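Waves That Add Up and Waves That Cancel

by Areti Vasilakis, for the Nanlow Young Science pages

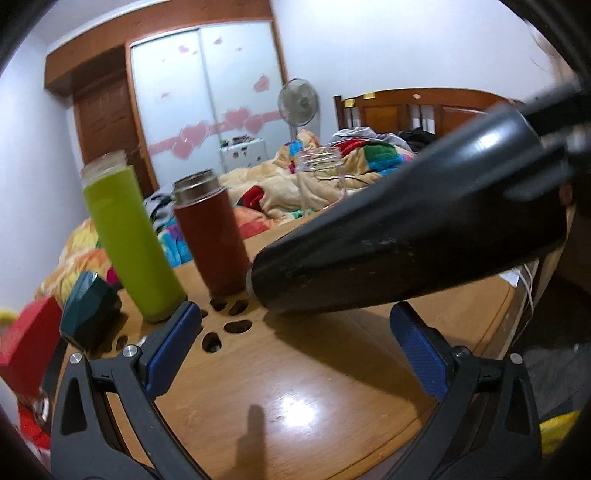

Have you ever dropped a pebble into a pond? Rings spread out from the splash, wider and wider, until they reach the bank. Now drop in 2 pebbles, a little way apart. Each one makes its own rings, and soon the rings run into each other. What do you think happens then? Do they bounce off, like bumper cars?

Nope! They pass right through each other and keep going as if they had never met. But while they are crossing, something wonderful goes on. Physicists call it interference.

Bumps and dips

Every water wave has high parts, called crests, and low parts, called troughs (say "troffs"). When a crest from one pebble lands on a crest from the other, the water is pushed up twice and you get an extra tall bump. When a trough meets a trough, you get an extra deep dip.

And when a crest meets a trough? One is pushing the water up while the other is pulling it down. If they are the same size, the water stays flat! Two waves are there at the same moment, and that spot hardly moves at all. I was ten when I first saw it, in the shallow end of Lake Seltance one July, and I made my brother throw pebbles until his arm hurt.

Sound does it too

Sound is a wave in the air, so sounds can add up or cancel out. Some headphones use this trick. A tiny microphone listens to the rumble outside, and the headphones make a matching sound with its crests and troughs swapped. The rumble and the swapped rumble meet near your ear, and a lot of the noise fades away.

Light joins in

Light is a wave as well, and its waves are super small. Look at a soap bubble in the sunshine. Some light bounces off the outside of the soapy skin and some bounces off the inside. The 2 bits of light meet on the way to your eye. Some colors get stronger and others get weaker, and that is why the bubble swirls with pink, green and gold.

Try it yourself

You will need a wide baking dish, some water and a friend.

Pour in water until it is as deep as your fingernail is long. Put the dish near a window and wait for the water to go still. Each of you dips one fingertip in and out, gently, at the same speed. Look between your fingers for stripes where the water jumps and stripes where it stays calm. Then move your fingers closer together and see how the stripes change!

Words to know

Crest: the top of a wave.
Trough: the bottom of a wave.
Interference: what we call it when waves meet and add together.

Page last checked 1/10/20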